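Siltine Opens Paper Recycling and Craft Papermaking Program to Schools in Mumthorpe

For release: December

MUMTHORPE – Siltine, the specialty paper maker, will open its school papermaking program to every elementary and middle school in the Mumthorpe district starting next term. The program teaches students how used paper is collected, pulped, dyed and made into new sheets. It was tested at two schools this fall and will now be offered at no charge to the schools or to families.

Each school that signs up will receive a starter kit with molds and deckles, felts, a hand press, sorted pulp and a set of water-based dyes. Siltine will also lend each school a blender for the pulp and send a member of its mill staff to lead the first session. Teachers run the sessions after that, using a printed guide written by the company's education office.

Siltine has set aside 2,000 starter sheets of colored paper for the first year. These are used in the opening lesson, before students make any paper of their own. Students tear, fold and soak the sheets to see how the direction of the fibers changes the way paper behaves.

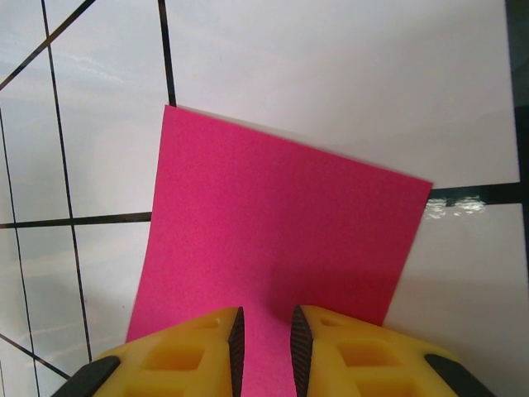
The program has four units. The first covers fibers and grain. The second covers sorting, and asks students to separate waste paper into grades the way a mill does. The third is the papermaking unit, which takes up most of the class time. The last covers folding and simple bookbinding, and students finish with a small notebook made from their own paper.

"We wanted something a teacher could run in a regular classroom with a sink and a few tables," said Harriet Castellanos, who directs education programs at Siltine. "The first version of the guide was too long. We cut it by half after the fall test, and we moved the dyeing to its own day so there was time to clean up."

A full course takes eight class periods of 60 minutes each. Schools with shorter periods can split the papermaking unit over extra days, as pulp keeps overnight in a covered bucket. Each kit supplies enough material for 40 students. Larger grades can ask for a second kit when they register.

The waste paper used in the sorting unit comes from the schools themselves. Classes are asked to save paper for two weeks before they begin. Plain copy paper, construction paper and envelopes without windows are all accepted. Glossy magazine stock, receipts and anything with a plastic coating should be left out. Food packaging is also not suitable, even when it looks clean.

Worell, which supplies dyes to the Siltine mill, has prepared the classroom colors. There are five in the kit: magenta, yellow, blue, black and a warm brown. Teachers are asked to use the gloves and aprons provided and to store the dyes in a locked cabinet. Full safety sheets come with every kit, and spare copies can be requested from the education office.

One change made after the fall test concerns the last unit. Many younger students had trouble making a clean crease in handmade paper, which is thicker and less even than store-bought stock. The revised guide now has them practice on machine-made sheets first and then move on to their own.

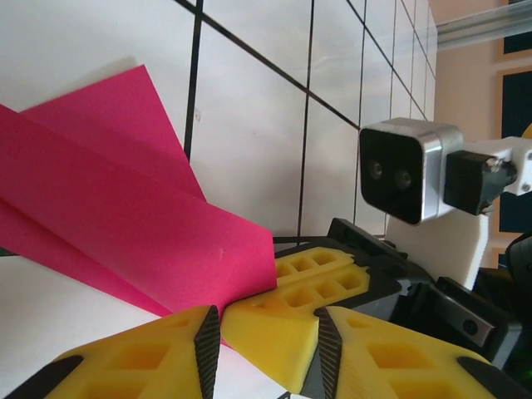 Olga Godinho said the extra practice had made a clear difference in her classes, and that students were more willing to try a hard fold once they had done it a few times on paper they did not mind wasting. She added that she would still like the bookbinding lesson to be longer – "one period is tight if you have to thread 20 needles."

Siltine plans to show student notebooks in the lobby of its visitor center at the end of the school year. Taking part in the display is optional. Notebooks will be returned to the schools afterward.

Registration is open now through the Siltine education office. Schools should give the number of classes taking part, the grade levels and a preferred start month. Kits will ship in the order that registrations come in. Refill packs of pulp and felts will be sold at cost after the first year.

About Siltine

Siltine makes specialty and recycled papers for printers, bookbinders and artists. The company runs its mill and a visitor center in Mumthorpe.

Media contact: Torquil Dalgleish, Siltine Communications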